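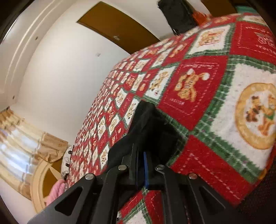

How do I keep black clothes black?

Alby Lockyer
12 December 2019
3488 views

Hi everyone! I just started a new job at a restaurant in Prarkach and the dress code is black top, black pants, black socks, no exceptions. I love it (I never have to think in the morning!) but after a few months my older shirts have gone a kind of sad charcoal and the newer ones still look great, so I can't even wear them together. The pants are worst at the knees and along the seams.

I have a Hevitz front loader, regular powder detergent, and I wash everything on warm because there's usually some kitchen grease involved. Everything goes in the dryer on high. Is there a trick to this, or do I just buy new ones every June and give up? Also, can the gray ones be saved? Two of them are really nice cotton and I'd hate to toss them.

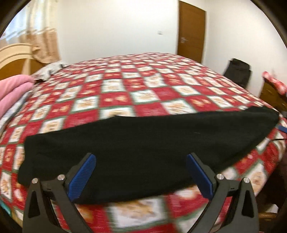
Clukard Neighbors Help – Laundry and Linens Group

quiltymarge
259 posts

Oh, I can help with this one, I have been wearing black to work for 14 years and I have opinions!

First, turn everything inside out. Every time, even the socks. A lot of what looks like fading is really wear on the surface, where the tiny fibers get roughed up and catch the light. Your knees and seams are a giveaway, those spots rub the most. Button the shirts, zip the pants, and keep them away from jeans and towels. Towels are the worst, they shed lint like a cat.

Second, cold water and the shortest cycle that gets them clean. For the grease, put a drop of plain dish soap on the spot before it goes in and rub it gently with your thumb. Leave it while you have a coffee. I do this with salad dressing all the time and I hardly ever need warm water.

Third, switch to a liquid. Powder can leave pale streaks in a cold wash if it doesn't dissolve, and on black you see every bit of it. Before you decide a shirt is faded, run it through an extra rinse with no detergent at all. I rescued a whole cardigan that way! It was just soap buildup.

And please stop using the dryer on high – hang them in the shade if you can. If you're in a hurry, low heat and take them out a little damp.

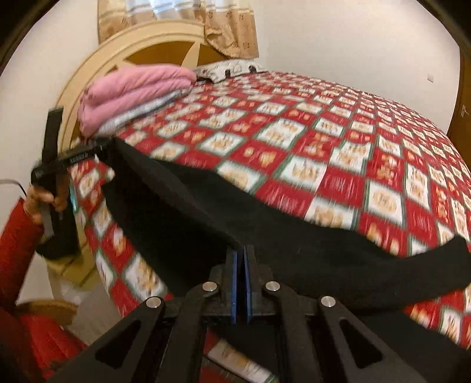 3 min read

Tobin_R

Just wash them less. I only do my work pants when they smell. Vinegar works too I think, my mom used it.

Cartwright Street Laundromat Fan

Marge covered the washing so well that I'll stick to your second question, which is my favorite part: yes, you can very likely save the cotton ones! Dye them. It's so satisfying.

Check the label first. Cotton, linen and rayon take ordinary all-purpose dye really well. Polyester doesn't, it needs its own kind and a lot more heat, and the stitching on a cotton shirt is often polyester, so don't be surprised if the thread stays a little gray afterward. On black you barely notice.

Wash the shirts beforehand so there's no grease on them (grease leaves blotches, ask me how I know). Use the hottest water the dye package and the care label both allow, in a big bucket or an old pot you won't cook in again, and keep stirring. I mean really keep stirring, put some music on. Black usually needs more dye than any other color, so read the amounts on the package for the dry weight of your shirts and don't skimp. Then rinse until the water runs clear and wash them alone the first couple of times.

I wouldn't do it in the front loader unless the manual says it's okay. The rubber seal holds on to color and the next load of white sheets will find it.

One more thing about restaurant blacks – check for bleach splashes from the sanitizer bucket. Those orange dots won't take dye quite the same as the rest, so dab them with a black fabric marker first and let it dry for 24 hours. Post again when you've done them, I'd love to hear how they come out!

Alby Lockyer

Thank you all!! I had no idea about the soap buildup. Doing the extra rinse tonight on the charcoal pile and I'm already looking for a bucket. Does the marker come off in the wash, or is it the permanent kind you mean?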